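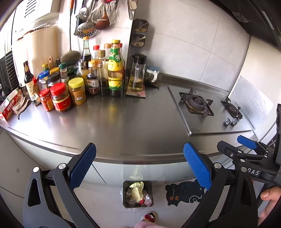 Count kitchens. That's the whole argument, so if you're between meetings you can stop there.

Longer version. Most papers on learning from hand-held grippers still lead with one number, the demonstrations. So many thousand picks, so many thousand wipes, drawers, cups. Big number in the abstract, bigger number in the press piece. And somewhere around page seven, in a table with small type, how many homes the things were recorded in. Sometimes it's one. Sometimes the "home" is a corner of the lab with a worktop bolted to the wall and three plastic lemons.

I think this is backwards and I think we've known it for a while.

The Trovberg comparison is what pushed me into writing this down. Small study, not pretty, did one thing properly. Two policies, same network, same training budget, same task: take something out of an open bin, put it on the floor beside. One policy had 2000 demonstrations, all from the group's own test flat. The other had 262, spread over 19 homes, people doing it with the grippers in their own hands. Then both were run on the same arm in homes neither had seen. The small set won. Clearly enough that Gaëtan Poulain, who ran the evalution, went back and redid the whole thing with fresh seeds before he'd show it to anyone. Same ordering.

Now, caveats. One task. One arm. The people in the 19 homes were slower and messier than the lab lot, and you could argue the mess helped by itself, recoveries and so on. Eleri Pugh made that point to me on the phone and she's right, the study can't separate the two. She'd want a messy-lab condition. So would I. Didn't happen, no money.

But look at what the lab data lacks. Lab clutter is chosen clutter. Somebody picks objects with different shapes and colours and feels they've been varied. Then they put them on a matt grey table because shiny surfaces upset the depth estimate. People's kitchens have steel counters. Bottles of oil with the light coming through. Ladles hanging at head height over the bit you want to reach. Jars packed in front of jars. You couldn't design it, or you could but you'd never think to.

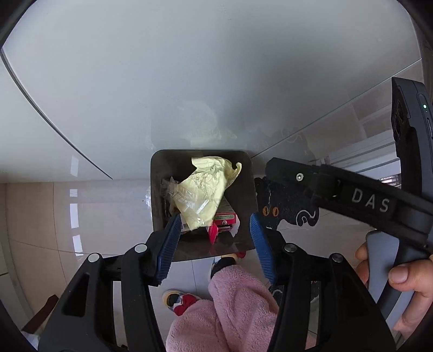 Bins are my favourite case, as it happens, and the one I get teased for. Everyone wants to do cups. Cups are solved-ish, or at least everyone has agreed on what failing looks like. A bin is horrible. No item in it has a proper shape, everything touches everything, and half of it is see-through. Take a clear crinkled wrapper lying over a crumpled sheet of yellow paper. Where's the edge of the wrapper? The glints will tell you something, mostly lies. Then the glossy panel behind throws back a blurry yellow smudge of the same paper, so there's a second, fainter target that isn't there. A policy raised in one flat has seen one panel, one shine. It learns that panel. I've watched an arm reach very confidently for a reflection and it's less funny the fifth time.

Halima Afolabi's group at Vallholm has the counter-argument, and it's a decent one. Their Zanimus set is over 900 hours, few sites, very clean labels. Her view is that you can buy the variety later, with augmentation, swapped backgrounds, fake lighting, and that what you can't fake is good hands. Careful grasps. Consistent timing. I agree about the hands. I don't agree about the buying. Swapping a background changes what's behind the object. It doesn't change where a person has to stand because the counter is deep, or how they come in sideways over a row of bottles, or that they drop the wrist to get inside a narrow bin. The motion changes with the room. Paste a new wall behind an old motion and you've got a nice picture of somebody moving correctly for a different kitchen.

Cost. Yes. This is where the meeting usually goes quiet. A new home means a visit, consent forms, somebody's parking, recalibrating, a cat. Ifeanyi Onyeka did the sums for our own planning last August and a fresh home came out far dearer than another day in a home we already had. Course it did. So if you are paid by the demonstration you stay put and do another day. Which is how you end up with a huge set and one bin. The incentive is the metric. Change the metric and people will drive across town.

The hand-held gripper was supposed to be the fix for precisely this! It's cheap, you carry it in a bag, no arm to haul up the stairs, no cell, no safety fence. The point of the thing is that it goes places. And then a good many groups bought a crate of them and used them in the lab, where they already had arms. Drives me up the wall. It's like buying a bike for the hallway.

What I'd like, then, in no order I'd defend.

Homes in the abstract, before demonstrations. If it's one, say one.

Test homes fully held out. New room in a known flat doesn't count, same light, same person who buys the jars.

A curve with homes along the bottom. Demos fixed, homes going up. Everyone draws the other curve. Hadiza Onuoha has been asking for this in reviews for ages and mostly gets "left for future work" back.

And stop tidying before you record. Please. I know why people do it, I do it when my mum visits. The Dauda pilot had a line in its protocol asking hosts to clear the worktop first, and I reckon that one line threw away most of what they'd gone there to get. They've taken it out for the second round, to there credit.

Would I bet that the Trovberg ordering holds for every task? No. Folding, maybe the hands matter more. Screwing lids on, probably Halima wins that one. For reaching into somebody else's clutter and coming out with the right thing, I'd take the 19 homes, and I'd take them again with fewer demos in each. We're putting our next round of money there. Results when there are some.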